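The Long Wait for a Robot That Folds My Laundry

I have folded the same green towel so many times that I could do it asleep, and on a few bad mornings I probably have. So when my editor asked whether I'd like to spend a few weeks finding out how close we are to a machine that takes over the chore, I said yes before she got to the part about the word count.

I've wanted this robot since I was nine. My grandmother had a laundry room with a pull-down ironing board, and I remember standing in it and deciding that by the time I was grown up, a machine would do the whole business — wash, dry, fold, drawer. I got the first two. I'm forty-four and still waiting on the rest.

My first call was to Zaid Farah, an engineer at a small company named Rakberg, which works on what he calls "soft stuff." Cloth, mostly. He spent six years before that on machines that moved metal brackets from one tray to another, and he talks about brackets the way other people talk about a first apartment.

"A bracket is the same bracket every time," he told me. "You pick it up by the corner and the rest of it comes along. Pick up a shirt by the corner and you have a brand-new shape. Put it down and you have another one."

I tried this at home with a T-shirt (my husband walked in, looked at me dropping a shirt on the bed over and over, and walked out again). Zaid is right. I never got the same heap twice. Every time, I knew where the collar was and didn't know how I knew.

What the machines can do

Let me be fair, because there has been progress. I drove up to Wollau on 18th September to see a test room run by an outfit called Hitadham, and I watched an arm bolted to a table fold hand towels. It was good at hand towels! It found two corners, lifted, gave a little shake, and laid the thing down in thirds. I timed one at 26 seconds. Then it did another, and another, and I'll admit I got a bit giddy.

The lab's log for the previous session was taped to a cabinet. Out of 227 tries with towels and plain T-shirts, 146 had been marked as clean folds. The others went into a column headed "other," and when I asked what that covered, one of the technicians laughed and said "soup."

Still, a towel is a rectangle. T-shirts are close enough. The arm needs them handed over one at a time, laid out on a plain table with good light, and my laundry has never once arrived in that condition. Mine comes up the stairs in a ball with a sock inside a pillowcase inside a duvet cover.

Which brings me to sweaters, and to beds. Most people I asked fold on the bed. It's big, it's there, and you can be annoyed on it comfortably. For a machine it's a rotten place to work. The surface gives, the sheet wrinkles, and there may be cartoon prints all over it that a camera has to learn to ignore. Then somebody puts down a ribbed white knit with a cable braid on the front and a bit of metal trim under the neckline, one sleeve stretched out to the side and the other tucked in by the body, with two blue-padded fingers coming at it from the hem end and the rest of the wardrobe piled up against the wall. 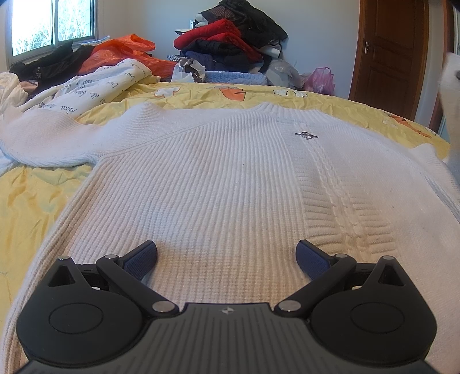

Why knits are the mean ones

A cotton shirt creases where you crease it. A sweater stretches, sags, and then springs partway back. Grab a sleeve in the wrong place and you pull a loop. Grab it too gently and the fingers close on air, or on one layer when you wanted two, or on the sheet underneath. Zaid says that last one happens more than he'd like to see in print, so sorry, Zaid.

I asked him how a person does it. He thought for a while and said that most of us slide our fingers under and feel for the edge, and we've done it by the time our eyes catch up. Grippers with two stiff fingers mostly pinch from above. There are people working on fingertips that can feel, and Stetsiuk, a startup that wants to sell to hotels before it tries homes, showed me a pair that could tell one layer of bedsheet from two. On knitwear, the woman running the demo was less sure. She'd brought a cardigan along and I noticed it stayed in the bag.

The other trick is learning by watching. A person does the chore with a gripper in hand, a camera records what the gripper meets, and the software gets a very large pile of examples to chew on. Zaid thinks this is where the gains will come from, and he likes that the material comes out of real bedrooms with real mess in them. I like it too. A robot raised on tidy tables would take one look at my room and resign.

Shops first, houses later

Commercial laundries already have machines that fold flat linens very quickly, and they've had them for years. What they lack is something for the odds and ends: robes, fitted sheets, the lone bath mat. A shift manager I met in Wollau keeps three people on that table and said she'd happily take a robot there tomorrow, as long as it could manage a fitted sheet. I asked whether she could manage a fitted sheet. She folded one in front of me, perfectly, and I'm still a little upset about it.

As for homes, Zaid wouldn't give me a year. He'd give me an order: towels, then T-shirts, then pants, then shirts with buttons, with sweaters somewhere after that. Putting things away in a drawer that's already too full is, in his words, "a separate conversation."

I'm going back to Hitadham in October, when they plan to start on long sleeves. I've promised to bring a bag of my own laundry, unsorted, including the duvet cover. They've asked me to leave out the socks.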